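About us – Brindader Workshop

Brindader is a shared workshop in Rendau. We rent one long room behind the old Brunton printworks, with benches down one side and a metal lathe at the far end. Members come in to mend, make and try things out. Our main joint project is a towel-folding robot, which we have been building since September 2023.

How we started

The workshop was set up by a few neighbours who had run out of space at home. The first year went on wiring, shelving and a proper extractor fan. The robot came later, after a long argument over tea about which household job would be the hardest to hand over to a machine. Folding won.

What we are building

The robot is called Zandberg, after the make of the second-hand gearboxes in its shoulders. It has two arms on an aluminium rail, each with a simple two-finger grip. The parts have cost us 3000 euros so far, paid from subscriptions and one small grant. The control software is our own and runs on an ordinary desktop computer.

Zandberg can find the edge of a flat towel and bring it over for the first fold. The second fold is still poor. Thick hems slip out of the grip, and shadows on white cloth confuse the edge finder – we are working on both.

How we teach it

Most of the learning material is made at home. Members fold their own towels by hand, on whatever floor or table they have, and we keep the recordings on the workshop server. There are 4000 folds on it at present. We ask people to work at their normal pace and to leave the creases as they fall. Plain bath towels are the most useful, as they are what the robot is tested on. One hand pinches the upper layer and lifts, the other steadies the crease.

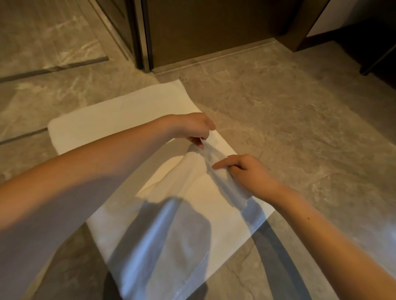

Joining

Membership is 9 euros a month. You do not need to know anything about robots, and plenty of members only use the woodworking bench. New people are shown the lathe and the saws before using them alone.

The next open day is Sunday, May 11, 2025. The side gate will be unlocked, and there is a bike rack in the yard.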